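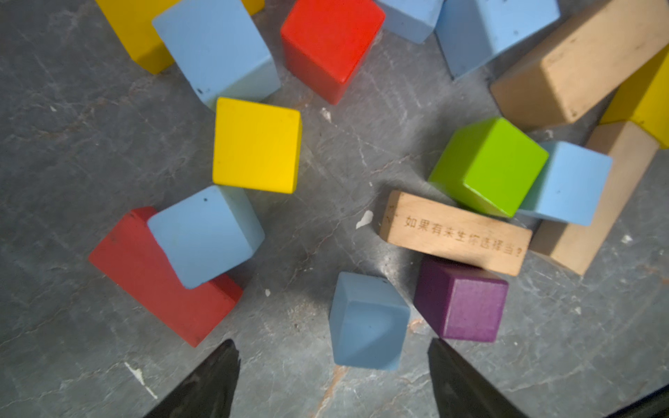 Blocks on the work surface, from the wrist camera.

Section 4. The tidy-up chore: blocks into the tray

People ask me whether a robot can pick up after their kids yet. My answer is sort of, on a good day, if you set things up the way I do below.

1. Dump the blocks in the middle of the floor panel. Don't line them up – kids don't.

2. Open the wrist view and check that both fingertips show at the bottom. If you only see one, go back to Section 2 and reseat the bracket.

3. Leave a few blocks leaning on each other. Cubes sitting by themselves are easy, and you'll get a score that means nothing.

Note: Mitsuko Hamada likes to start with the long blocks. I start with cubes. Either order works in the Jorkau software.

Caution: keep your hands out while the arms are powered, even when they look parked. 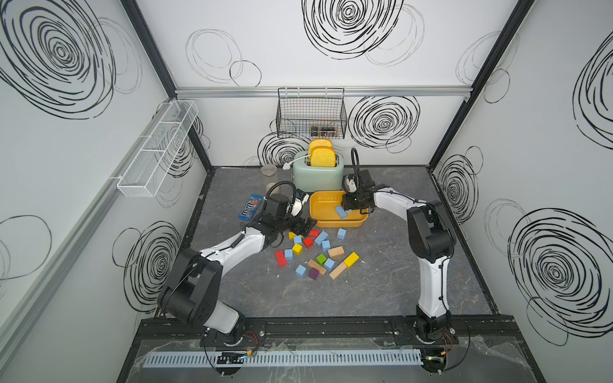

Ponatwood, August

4. Put the tray in front of the toaster and clear of the pile. The right arm needs room to come in over the rim.

5. Set the speed to 30 for your first run. I went straight to 71 once and spent my lunch hunting for cubes under a bench.

6. Run 50 picks and write down every miss, including the ones where it grabs two.

7. Switch arms and repeat. Check that the cable loop at each wrist swings freely before you hit start.

Note: the toaster, toast and candy belong to the kitchen chores in Section 5. You can leave them in during this one, but don't let blocks drift up against them.

So, would I trust it with a real playroom? Not yet! Adebayo Ekpo wants 200 clean picks in a row before we even try carpet, and I'm with him.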